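Search this site Enter keywords Go

Rack Spacing, Rim Shape and the Drying of Plates

06/05/2020
By Naveed Mirani

Sobia Mohmand has designed dish racks for Alberg since the firm was a two-bench workshop. Before that she worked on shelving. She regards the two jobs as closely related, except that shelving does not have to drain.

Our conversation began with slot pitch, the distance from the center of one slot to the center of the next. On the current Alberg rack it is 36 millimeters.

"The old one was 33," she said. "That was fine for flat dinner plates. Then people started buying the coupe shape, the shallow bowl with a raised rim, and those nest when they lean. Once two rims touch, water sits in the contact line and stays there."

I asked whether three millimeters is enough to matter. She said it depends on the lean. A plate standing close to vertical needs little clearance. A plate leaning well back takes up more depth than its own thickness, and the rim takes up the most.

"You measure the plate at the rim, at the angle it will sit. People measure it flat on the table and get the wrong number."

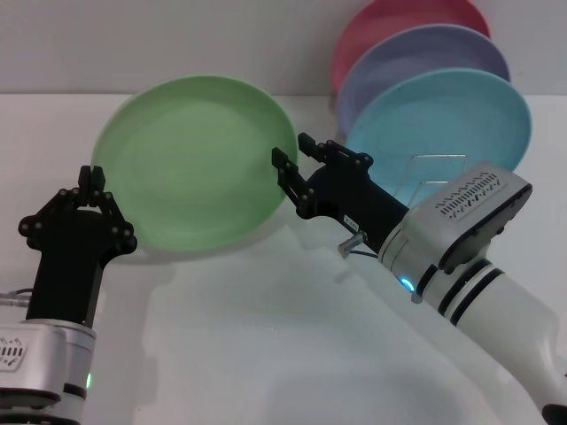
Color came up next, as Mohmand prefers to test with plates that differ only in color. With a plain white set, she said, it is hard to tell in a side view where one rim ends and the next begins. With pastels and one strong red the overlap can be read directly.

"I don't care what the colors are. I want to be able to write 'the blue one moved' in my notes and know what I meant a month later."

Alberg sells racks in coated wire and in clear acrylic. She was guarded about the acrylic. It shows every lime spot, and it scratches if it is wiped with the rough side of a sponge. It does hold its slot width, and there is no coating to chip at the weld.

"Wire gets bent. Somebody pushes a pan in and the slot is wider from then on. Acrylic keeps its shape until it cracks."

Her loading advice was short. Put the largest plate at the back. Face all the plates the same way. Lift a plate straight up until the rim clears the slot, and only then tilt it. Most chipped rims that come back to her with complaints show damage low on the edge, which she puts down to tilting too early.

On surface finish she had less to say. A glossy interior sheds water faster than a matte one, and fine ring marks in the surface make no difference that she has been able to measure. The foot ring on the underside does. If it is deep and unbroken it holds water even when the plate is upright.

The rack is rated for 400 loading cycles at full capacity in the shop's own test. She would like the figure to be higher and plans to repeat the test in December with a thicker base.

"The slots are all right," she said. "It's the feet that wear."

Related
Mustico drainboard: slope and outlet
Choosing a plate rack for a narrow counter
Dauda stacking bowls, measured
Fudgate shelf liners after 2 years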